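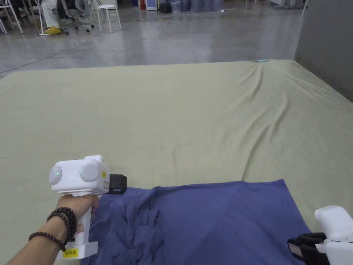 Pliremeck: care and repair of everyday clothing
Progress report to the Lecomte Fund
Prepared by Imogen Sugden, 11 March 2025

1. Position against plan

The work set out in the grant letter is on schedule except for the abrasion tests, which started late and are dealt with in section 4. Spending is within the agreed limits on every heading apart from postage. No change to the end date is requested.

The purpose of the grant is to find out how long ordinary woven shirts stay in use in private households, what ends their use, and which changes in washing, drying and storage make a measurable difference. The results will be issued as a care guide for households and a separate technical note for repair shops and hire laundries.

The household strand is run from the Lisach office by Rosine Perrin. Laboratory work is carried out by Gatater under the contract approved with the first instalment, with Corentin Gilbert as the named contact. Irfan Sandhu keeps the data and prepares the tables.

2. Household strand

Recruitment closed with 140 households enrolled. Each was asked to enter shirts already in regular wear, to attach a small woven number tape at the side seam, and to fill in a card after every wash. The card asks for temperature setting, spin setting, type of detergent, method of drying, whether the shirt was ironed, and how it was put away. A line at the foot is left for damage.

Card returns have been better for temperature and drying than for spin. Many machines show a programme name with no spin speed, and a good number of participants copied the programme name into the spin column. These entries have been kept and coded as unknown. Rosine Perrin has written to the households affected and asked for the make and model of the machine, from which the default speed can usually be found in the manual. Replies are still coming in.

The storage question was worded badly in the first version of the card. It offered "hung" and "folded" and gave no space for shirts that were left in a basket or worn again straight from the airer. The second version corrects this. Records from before the change will be used for the washing analysis only and left out of anything on storage.

Two households have withdrawn, both after moving house. Their cards up to that point stay in the data with their consent. 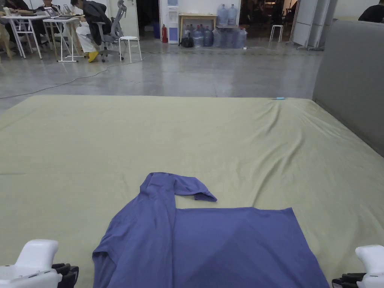
Where folding was recorded, participants were also asked where the main creases fell. The reason for the question is that a shirt folded on the same line for a long period may wear along that line before it wears elsewhere, particularly if it is pressed flat in a full drawer. The returns so far show that most people fold by habit and in the same way each time, with the sleeves brought to the back and the body turned up from the hem. Variation within a household is greater than variation over time for any one person, so two adults sharing a chest of drawers can produce quite different crease patterns. The card is now tied to the person who does the folding as well as to the owner of the shirt.

The reported damage is, in order of frequency: fraying at the collar fold, fraying at the cuff edge, missing buttons, permanent staining, and tears at the elbow. Shrinkage is mentioned often in the free text but seldom given as the reason for stopping wear. Colour loss is hard to judge from the cards, as no reference was supplied. A printed grey scale was considered at the planning stage and dropped on cost. It would have been worth the money, and we would include one in any repeat of the study.

3. Repair trials

The repair strand tests the repairs most often offered by high street alterations shops: turning the collar, binding the cuff, and darning or patching at the elbow. Worn shirts were bought from charity shops in and near Lisach and sorted by fibre content as given on the label. Shirts with no legible label were set aside for practice.

Collar turning has given the most consistent results. The work is simple on a shirt with a separate stand, and the underside of the collar is usually sound even when the fold has worn through. Difficulties arise with fused interlinings. After repeated washing the adhesive has often failed in patches, and unpicking the collar lifts the interlining further. In those cases the repairer has either to replace the interlining or to accept some bubbling. The technical note will recommend replacement and will give the extra time needed.

Cuff binding is quicker but changes the look of the shirt. Matching tape was found for white, pale blue and navy shirts. For other shades the repairers cut bias strips from the inside of the hem or from the back of the yoke where it is double. This takes longer and depends on there being enough cloth.

Elbow repairs remain the weakest part of the strand. Darning on fine shirting is slow, and the area around the hole is often too thin to hold stitches. A patch behind the hole, with the edges secured by closely spaced running stitch, held better under washing than a dense darn. The test pieces are few and we do not want to state this more firmly until the remaining samples are back.

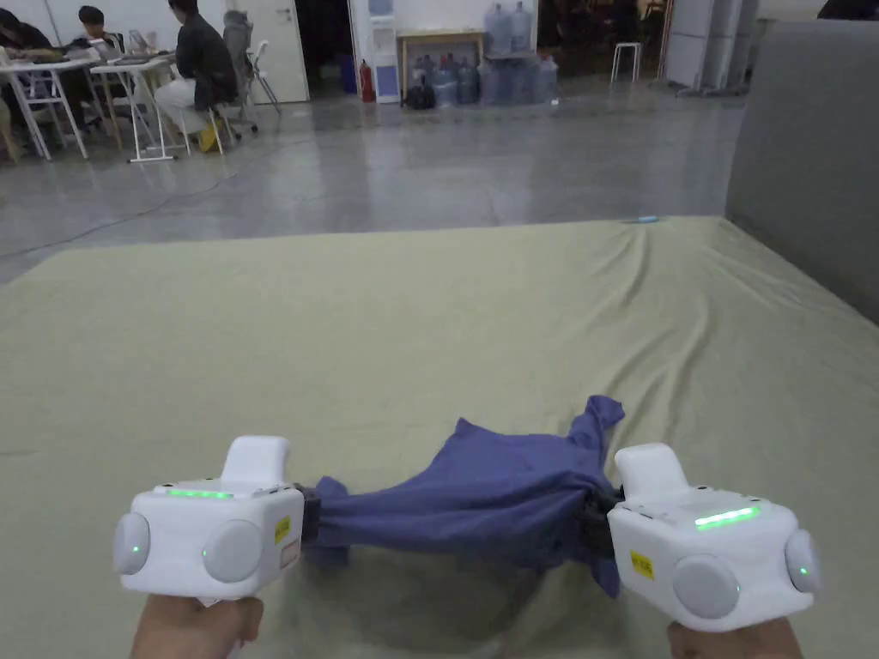
Tülin Akyol, commenting on the draft of this section, pointed out that the elbow samples had all been cut from the sleeve and washed flat, and that a sleeve still on the shirt is pulled and twisted in the drum far more than a loose piece of cloth. She asked for at least part of the remaining batch to be washed as whole garments. She also questioned whether the patch should be cut on the same grain as the sleeve or turned slightly, to share the strain.

The first point is accepted. The remaining elbow repairs will be made on complete shirts and washed with a normal mixed load. The second would need a further set of samples at two grain angles, and there is not enough matched cloth left to do it properly. It has been noted for the list of open questions in the technical note.

4. Laboratory work

Gatater has completed the tensile and seam slippage tests on new cloth. Abrasion testing was held up when the first delivery of abradant cloth was rejected on inspection, and replacement stock took longer than quoted. Testing is now under way and Corentin Gilbert expects to send the full set of readings by June.

The wash programme is the larger part of the contract. Cloth panels are being washed and dried under controlled conditions, with pieces withdrawn at intervals for measurement. One group is line dried, the other tumble dried on a standard cycle. The spin setting is held constant in both groups. A comparison of spin speeds was in the original proposal and was removed at the Fund's request to keep the contract within budget. In view of the gaps in the household cards on this point, a small comparison may be worth restoring if there is an underspend at the end of the year.

Early readings from the wash programme show greater mass loss in the tumble dried panels, as expected, with most of the loss appearing as lint in the filter. The difference in tensile strength at the first withdrawal is too small to be of use. No figures are given in this report, as the readings have not yet been checked against the control pieces. 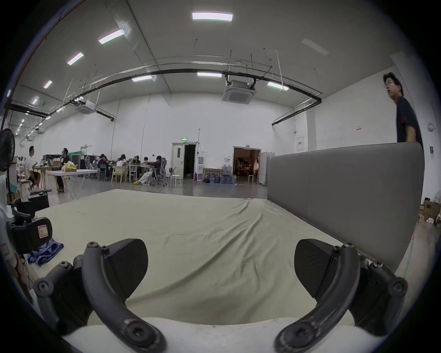

Dimensional change is being measured on the same panels by means of stitched marks set well in from the edges. Ink marks were tried first and faded too quickly. The stitched marks are slower to apply but remain readable, and they have the advantage that they can be checked by touch when the cloth is creased. Panels are conditioned overnight before measuring and laid out without tension. Corentin Gilbert has asked that the same operator take all the readings in a series, and Gatater has arranged its rota to allow for this.

5. Data

All cards received up to the cut-off have been entered twice by different people and compared. Disagreements were mostly in handwriting, a 40-degree wash read as 60 and the reverse. Irfan Sandhu has resolved these against the original cards and keeps a log of each change. Names and addresses are held separately from the wash records and are linked only by household number.

A first table of wash temperature against reported collar wear has been drawn up for internal use. It should not be quoted. Shirts washed at higher temperatures are also worn more often to work and ironed more often, and the table as it stands cannot separate these. Irfan Sandhu proposes to treat ironing as a factor in its own right, and the spring cards have an extra line for the iron setting.

6. The care guide

A draft of the household guide has been written and laid out. It covers sorting, choice of programme, drying, folding and hanging, and simple repairs to buttons and seams. The section on stain removal has been cut down after advice that several home methods in the first draft could weaken the cloth. A print run of 300 is planned for the first issue, with copies going to participating households before any other distribution.

Comments on readability were sought from a few participants. They asked for larger type, for the wash symbols to be shown beside the words, and for the page on folding to be moved ahead of the page on ironing. The first and last have been done. The symbols need permission, which has been applied for.

7. Spending

Laboratory fees are being paid on delivery of each set of readings, so the delay in section 4 has moved one payment into the next period. Postage is over the estimate. The cause is the second version of the card, which was sent to every household with a reply envelope. The excess can be met from the travel heading, and the Fund's agreement to the transfer is requested.

Purchase of worn shirts for the repair trials has come in below estimate. The balance has been kept back for the whole-garment elbow samples – no other call on it is foreseen.

8. Next period

Household cards will continue without further changes to the wording. Rosine Perrin will visit a sample of homes to compare the cards with the settings on the machines themselves. The elbow repairs will be completed and washed. Gatater will deliver the abrasion readings and the second withdrawal from the wash programme, after which Irfan Sandhu will draft the main tables for comment.

The Fund is asked to confirm the postage transfer and to return any corrections to the draft guide to Imogen Sugden at the Lisach office.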